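My wife was raised Lutheran in Preltitz, and I was raised nothing in particular above a dry cleaner. For 19 years our mixed marriage has come down to one question, and it is grace before meals. She says it, I look at my fork, and the food cools at the same speed for both of us.

Then her church, Gullard Street, put out a sign-up sheet for the May supper, and my name was on it in handwriting I know very well.
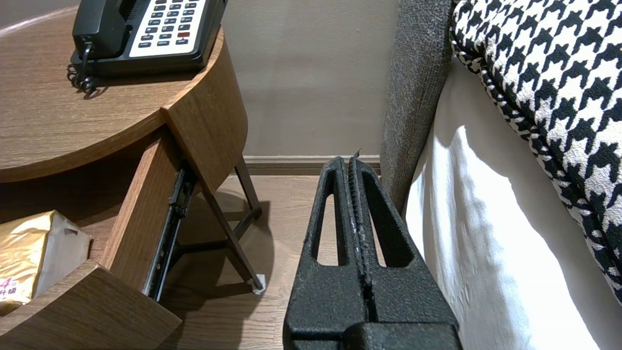

I was given potatoes. Feeding 100 people takes 260 of them, or so I was told by a woman holding a peeler out to me handle first. We went at it for most of an afternoon, eight of us at a steel sink, and the talk was all knees and property tax. God came up once, when somebody nicked a thumb.

I had a fine time, which I've admitted to my wife in a low voice. She has been very gracious about it. The sheet for the fall supper is already up, and I'm down for onions.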